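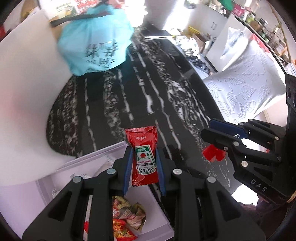

**How much should a small shop set aside for its first hand-held gripper setup?**

Take the price on the quote for the grippers and plan to spend that much again before you have anything you can use. If the second half of that money isn't there, wait.

I've done this purchase twice now, once badly. What follows is the order I'd do it in, with the places where I think the sales material is too cheerful.

## 1. Write down the job before you ask for a quote

One page. What gets picked up, where it gets put, who is doing the picking. "General manipulation" is not a job. "Move sauce sachets and snack packets from a table to a tray" is a job, and it's close to what ours was.

Small flat packets are a fair place to start, by the way, and a worse one than the demo videos suggest. A demo will show you a cube. A cube has nice parallel sides. A condiment sachet weighing 9 grams has a serrated edge, a slick skin and a filling that moves when you squeeze it, and a crumpled wrapper never has the same shape two times running. If your page says packets, then packets are what the seller has to show you.

Put this on the page too:

- the lightest thing and the heaviest thing
- the thinnest thing
- whether one hand is enough, or you need two
- how much table you really have

Two hands is the line that matters most for the budget. Going from one gripper to a pair doubles the hardware, and it more than doubles the setup time in my experience.

## 2. Get the quote in pieces

Ask for every part on its own line. A single "kit" price is where things hide. When I asked Plerkance to break theirs up, the finger pads turned out to be sold separately from the jaws, and the mounting parts were "recommended accessories." Recommended by whom? You can't run the thing without them.

Lines I now insist on:

| Line | Ask this |
|---|---|
| Gripper body | Is that per hand or per pair? |
| Finger pads | How many in the box, and what do spares cost? |
| Screws and small hardware | Standard size, or only from you? |
| Mounts and posts | Included, yes or no? |
| Software | One-time or every year? |
| Shipping and duty | Who pays if it goes back? |

If a seller won't fill in the table, I'd treat that as your answer.

## 3. Budget for pads like you budget for printer ink

Pads wear. They pick up grease and dust and they stop gripping thin plastic long before they look worn out. Sellers like to quote a life in cycles, and I have never seen one of those numbers say what was being gripped.

My rule is to order 20 spare pads with the first shipment. Katona wanted me to buy 200 at a discount. The discount was real, but so was the chance they'd change the jaw design and leave me with a drawer full of blue rubbish. Which they did, in June.

Check whether you can swap a pad with the jaw still mounted. On one model we tried you had to take the whole arm apart, and after the second time people just stopped changing them.

## 4. Price the table

This is the part of the plan people leave blank. You need a surface, a tray or two, something to put behind the work if the background bothers your software, and light that doesn't change every time a cloud goes over.

Don't buy a special bench yet. Use the room you already have. A dark stone top with strong veins in it will tell you more about whether your software copes than a clean gray lab bench will, and a shelf of colorful packages in the background is a free test. If the system only works against a blank wall, you want to find out while you can still return it.

I set aside $200 for this and spent most of it on lights and white board. That was plenty.

## 5. Price the props

Props get used up. Packets split, wrappers go limp, and then you're buying more. It's small money but it comes up every week, and nobody's spreadsheet has a row for it. Make the row. Our first order was 200 sachets and I thought that was silly until I saw how fast they went.

Keep a few unopened ones back so you can repeat a test later with the same item.

## 6. Price the hours

Somebody has to hold the things. Tool weight matters here, and so does the shape of the handle, and neither one shows up well in a spec sheet. Ask for a loaner and have your own people use it for a full shift. Five minutes at a trade booth doesn't count.

Lajos Csizmadia, who ran our first trial, kept a plain log: start time, stop time, reason for stopping. Over 11 sessions the most common reason was "setup," and drops came well down the list. Calibration, a loose screw, a file that didn't save. I now plan half of every session as lost and I haven't been wrong by much.

So take the hourly cost of the person, multiply by the hours the seller says you'll need, and double it. If the project still makes sense at that number, go on to the next step. If it only makes sense at the seller's number, stop.

## 7. Make them grip your item

Mail them a bag of your own packets. Ask for one uncut video with both ends of the pick in it.

Flilten sent ours back edited, with music. Skudville sent a dull clip with two misses in it, and we went with Skudville. I'm still not sure they're great, but I knew what I was buying.

What to look for in the clip:

- Does the packet go in straight, or does someone nudge it first?
- Do the pads meet flat, or only at the tips?
- Does it let go cleanly? Sticky pads are a real problem with light things.
- Is it your packet?

## 8. Order small, with an exit

Buy one pair. Get the return terms in writing, including who pays for shipping, and open the box the day it lands - the return clock usually starts at delivery and not when you get around to it.

Before you place a second order, write down what the first one cost with everything from steps 2 to 6 added in. Ours came out at a bit over double the quote. Yours may do better. I'd want to see the receipts.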